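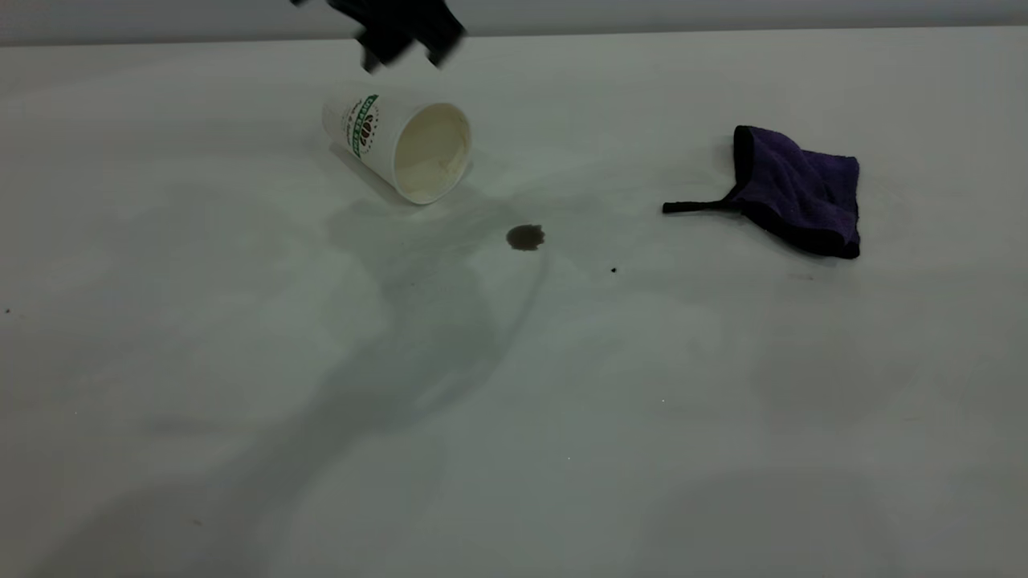
I've spent a good part of this year moving a robot arm with my own hands, and I've come round to an opinion that got me some funny looks at lunch: we should stop binning the bad demonstrations.

If you've never done it, teleoperation is odd. You hold a pair of handles, the arm copies you, and everything gets recorded so that a model can learn from it later. The first hour is brilliant fun (you feel like a giant in a toy shop!) and then you try to stand a paper cup upright and you feel about four years old. You can't feel the cup, you see. Your own fingers know how hard they're squeezing long before you've thought about it, and through the handles all of that is gone, so you end up watching the rim like a hawk and guessing.

Anyway, the rule at most places I know, and it was the rule at Pekness when I started, is that only clean runs get kept. Pick the cup up, wipe the coffee, put the cloth down, lovely. If you fumble, you press the pedal and start again. I once threw away 14 takes before one I liked, and I was quite proud of that one, it looked like a dance.

The model we trained on the pretty ones was hopeless the moment anything slipped. It would nudge the cup a little further than expected and then carry on as though the cup were still where it should be, wiping away at a perfectly clean bit of table. Well, of course it did! It had never once seen me make a mess of things and put them right.

Nabil Dabbas, who sat at the next rig, had been saying this for ages. He kept 23 of his clumsiest runs in a folder called Dunbar and refused to delete them, and when we finally mixed them in, the arm started going back for a second try. Not every time, and I don't want to oversell it. Still, I'd take those 23 over another few hundred of my dances.

I know the argument on the other side. Teach it from sloppy work and you get sloppy work, and I do think that's true of plain carelessness. If I'm tired and I drag the cloth through a puddle and leave streaks, please throw that away. But a miss followed by a proper recovery is a different thing altogether, and I'd like us to label those and treasure them. Spills are fiddly, they run where they like, and the second wipe is where most of the skill is anyway.

So if you're setting up a collection this October and somebody hands you a guide that says "discard all errors", have a word with them. And give your operators a tea break every 2 hours, my wrists are still complaining.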